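Reunion night, finally

July, late, kettle on

Okay, so I've just finished the two-hour reunion of Dirkedau and I'm far too wound up to sleep. Fourteen weeks I've given that show! Fourteen weeks of yelling at the telly in my dressing gown, and they spend the first half hour on who unfollowed who. The seating was all wrong too, with the two bakers stuck on opposite couches (they made up weeks ago, does the producer even watch?). And the mystery host, the one everybody on the Simham forum swore was coming back, didn't show.

I posted my moan on Simham before the credits were done. 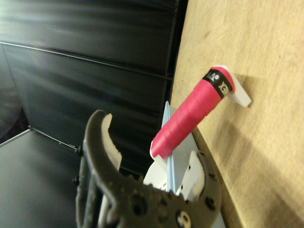 Simham Lurker wrote back that the host was never under contract for the reunion and that I should stop believing every rumour that gets 80 likes. Fair enough, but I'm still sulking.

The good bit was the winner. She wore that mad green coat from the finale, cried, laughed at herself for crying, and then asked the runner-up to come on her podcast. I'd listen to that. Mum rang in the ad break to say it was all staged, then rang again in the next one to ask what she'd missed.

Skutix wants $169 for the yearly plan if I'm to get the uncut version, and I'm not paying that, not for extra couch arguments. My sister has it, so I'll be round at hers with a packet of Tim Tams and my best behaviour.

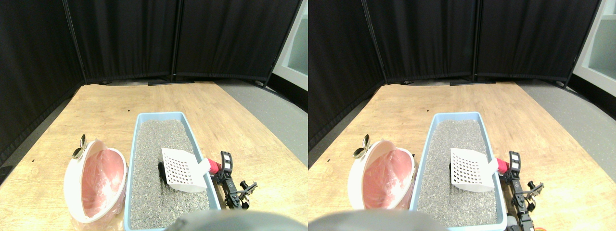
Next morning

Slept badly, dreamt about couches. Oprea starts its new season tonight, the one with the singing farmers, and I've promised myself I'll only watch the first episode. Washing's still in the machine.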